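4. Where food is kept and how long it stays

4.1 Households and diaries

The diary study was carried out in Plosthorpe, a town where most of the dwellings were built with a cold pantry on the north side of the kitchen. In many of them the pantry has been removed later to make space for a larger refrigerator, but in the older streets it is still in daily use. This gave us the possibility to compare households which have two cool places for food with households which have only one.

We recruited 29 households through the public library and two primary schools. Of these, 26 kept the diary until the end of the study. The three others stopped in the first week, two of them for moving house and one without giving a reason, and their pages are not used. The person who did most of the cooking was asked to write one line each time that a food was brought home, opened, moved from one storage place to another, finished or thrown away. The diary was a paper booklet hung by a string near the refrigerator. We had tried before a telephone form, but in the pilot the participants filled it in the evening from memory, and the moves between places were almost always missing.

The booklets gave 3804 lines. A further 65 lines could not be read or did not name a food, and they are not included in this number. All lines were typed by the second author and checked against the paper by Pascual Ocampo, who had no contact with the households. Where the two readings differed, we kept the reading which both could accept after looking at the page together. In a few cases the household was telephoned.

4.2 Coding of the foods

Earlier work usually codes foods by their kind, such as dairy, meat, vegetables and so on. This is suitable when the question is nutrition, but it hides the fact that the same food changes its place when it changes its form. A whole orange lies in the fruit bowl; half of an orange goes into the refrigerator, often on a saucer and often without a cover. Azimi has proposed to code foods by what must be done before they can be eaten, and we follow this idea with some changes. We use three groups.

The first group is called closed foods. It contains everything which is sold in a bottle, jar or tin and which is taken in small amounts over many days. Sauces, mustard, jam and pickles belong here. The second group is cut foods, which means any fruit, vegetable, bread or cheese with a cut surface. The third group is small whole foods, eaten by hand and without a knife, for example grapes, cherries and small tomatoes. Large whole foods, such as cabbages, were put with the cut foods from the day of the first cut, and before this day they were not followed. Figure 2 shows foods from the three groups.

Cooked leftovers are not part of this section. They were treated separately in Section 3, and their storage follows another logic, in which the size of the available container plays the largest role.

4.3 Closed foods

Closed foods showed the greatest disagreement between households and the smallest change inside one household. Whoever kept ketchup in the cupboard kept it there during the whole study, and whoever kept it in the refrigerator did the same. In the closing interviews, we asked why. Most participants mentioned their parents. Only a few mentioned the label, and one participant, who had kept brown sauce in the pantry for all her married life, read the label for the first time during the interview and was rather surprised.

The place had a clear effect on the length of stay. Bottles in the refrigerator door were finished more often than bottles on a shelf behind other bottles. We do not believe that the temperature explains this. The door is opened many times each day and the bottle is seen. In pantries the closed foods stood in two rows, and the second row was rarely mentioned in the diary between the line for opening and the line for throwing away. A second bottle of the same sauce was sometimes bought while the first was still there.

4.4 Cut foods

Cut foods had the shortest stay and were most often thrown away. The usual sequence in the diary was a line for the cut, a line for the move to the refrigerator, and then a line for throwing away some days later. Citrus fruit was a special case. It was cut for one purpose, for instance for a drink or for a fish dish, and the remaining part had no planned use. Several households wrote "lemon, again" beside such lines.

Households with a pantry threw away fewer cut foods. At first we supposed that they cooked more often, but the diaries did not support it. A better explanation may be that in these homes the refrigerator was small and not full, so that a plate with a cut fruit could stand in front. In the homes with a large refrigerator the same plate was placed wherever there was room.

4.5 Small whole foods

For the small whole foods, the important question was whether they were left in the packing. When they were put in an open dish on the table or the worktop, they were eaten by everyone who passed, and the diary keeper often did not know who had finished them. When they stayed in the closed packing they behaved more like the closed foods, with a long stay and a forgotten end. This agrees with the observations of Flolo on school canteens, although the setting there is very different.

We must be careful with this result. The dish on the table was used mainly in households with children, and the two conditions cannot be separated with our data.

Figure 2. Ketchup, a slice of orange and two small red fruits, as instances of closed, cut and small whole foods.

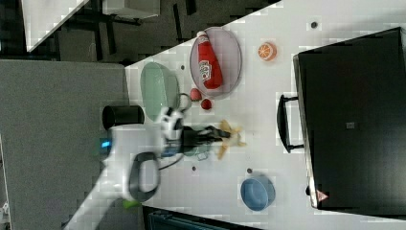
A further limit concerns the season. The diaries were kept in March, when the pantries of Plosthorpe are nearly as cold as a refrigerator, and it is possible that in summer the households move the cut foods and the small fruits to other places. Two participants told us that they do so, and the closed foods are in their opinion left where they are during the whole year.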